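Living with a worrier's mind: a conversation over tea at Ommont 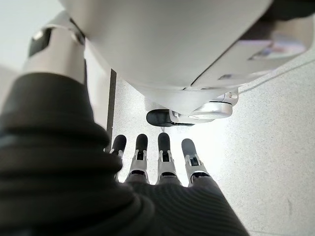 She has run the anxiety group at the Flolik centre for 20 years, and she still puts the kettle on before she'll answer a single question (mine was about health worries, and it had to wait for the biscuits).

"People come in and apologise for taking up a chair," she told me. "They've looked up every twinge, they've rung the surgery twice, and they feel silly. I tell them the fear is real, even when the illness isn't there."

The group takes 6 people at a time and meets in the evening at half past seven. Each keeps a small notebook, writing down the worry and then waiting before checking anything. "One lady filled 80 pages before July," she said, laughing warmly, "and she let me read the lot!"

I asked whether the worry ever goes away completely. She thought about that for quite a while, stirring her tea.

"For some it does. For me it comes back every winter, usually about my heart, and I go and dig the garden until supper."

New places open at Ommont in September, and the front desk keeps the list.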